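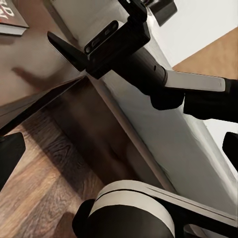
Club de Lectura y Traducción Plaltari · Sección de novela
Hilo de Llinos Wogan, 30 de enero de 2026

Abro hilo sobre traducir diálogos. En la última sesión me pidieron las notas por escrito y las voy poniendo según las encuentro en el cuaderno. Van sin mucho orden.

Llevo desde el otoño con una novela policiaca galesa escrita en inglés. Son 564 páginas y más de la mitad es gente hablando. El narrador casi no me da problemas. Los personajes, todos.

Lo primero, la raya. En español el diálogo va con raya (—), no con guion ni con comillas inglesas. Parece básico, pero me siguen llegando pruebas de traducción con guiones cortos. Si el corrector tiene que cambiar 2530 guiones, lo va a recordar la próxima vez que salga tu nombre.

La raya de apertura va pegada a la primera palabra. La del inciso va pegada a la primera palabra del inciso y lleva un espacio delante. El punto va después del inciso: —No lo sé —dijo Campbell—. Pregúntale a ella.

Si el inciso no lleva verbo de habla, cambia la mayúscula: —No lo sé. —Campbell cerró la puerta—. Pregúntale a ella. Me lo preguntaron dos veces el otro día, por eso lo pongo entero.

Los verbos de habla. El inglés repite «said» y el lector no lo ve. En español «dijo» se nota algo más, pero menos de lo que creemos. Prefiero diez «dijo» a un «espetó», un «masculló» y un «inquirió» en la misma página.

Muchas veces el inciso sobra. Si hablan dos personas y está claro quién contesta, lo quito. Si el autor lo ha puesto para marcar una pausa, lo dejo, o busco la pausa de otra forma. En el capítulo del puerto quité 70 y la editora me devolvió 4.

El tú y el usted. El inspector Campbell y la testigo se tratan de «you» toda la novela. En español hay que decidir en qué línea pasan al tuteo. Yo lo he puesto en la segunda entrevista, cuando ella le ofrece café y él acepta. El original no dice nada de eso y la decisión es mía.

Esa decisión la apunto en una hoja aparte: quién tutea a quién y desde qué página. Sin la hoja me equivoco seguro. En la primera versión el forense pasaba del tú al usted en el mismo párrafo.

Me preguntan por los tacos. Criterio: misma fuerza y misma frecuencia, palabra distinta si hace falta. «Bloody» no es «maldito». Nadie dice «maldito coche» en una cocina. A veces es «el coche de las narices», a veces es un «joder» al principio y a veces se queda en el tono.

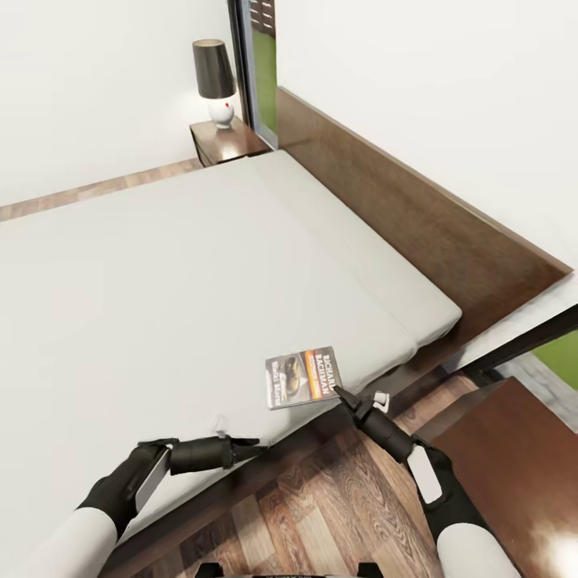 Los apellidos y los sitios no se tocan. El pueblo se llama Ekovbridge y se queda en Ekovbridge, aunque a media página alguien haga un chiste con «bridge». El chiste lo he rehecho con otra cosa. Nota al pie no he puesto, en novela negra me sacan de la historia.

Las muletillas. Hay un personaje, el dueño del taller Wasar, que acaba cada frase en «like». Probé con «o sea», con «en plan» y con «¿sabes?». «En plan» lo hacía demasiado joven, el hombre tiene sesenta años. Se quedó «¿sabes?», y no en todas las frases, porque en español cansa antes.

Dialecto. No convierto a un galés en andaluz ni en gallego. Trabajo con sintaxis y con léxico: frases más cortas, algún orden raro, una palabra de campo. Se pierde parte. Lo acepto.

Leer en voz alta. Leo cada capítulo entero y grabo con el móvil. Al escucharlo salen los «su» de más («metió su mano en su bolsillo»), los gerundios y las rimas tontas. Las rimas en -ón de los diálogos de comisaría son una plaga: habitación, declaración, detención.

Y las interrupciones. En inglés se marcan con raya al final de la réplica. En español uso puntos suspensivos, aunque sé que parecen duda y no corte. Si el corte tiene que ser brusco, lo resuelvo con la réplica siguiente, que entra encima, o con un verbo en el inciso.

Me contestan que en algunas editoriales sí aceptan la raya final para el corte. Puede ser. Preguntad siempre por el libro de estilo antes de empezar, a mí me lo mandaron con cien páginas ya hechas.

Deberes para quien venga a la próxima sesión: traed una página de diálogo de lo que estéis leyendo, original y versión propia. Una página, no un capítulo. La leemos en voz alta entre dos y el resto escucha sin el texto delante.

Vale cualquier género. La otra vez alguien trajo teatro y fue lo que más nos sirvió, porque sin incisos se ve enseguida si una réplica se puede decir o no.

Las hojas de tuteo las dejo en la carpeta compartida del club, junto a la lista de verbos de habla. Si a alguien no le abre, que me escriba por privado.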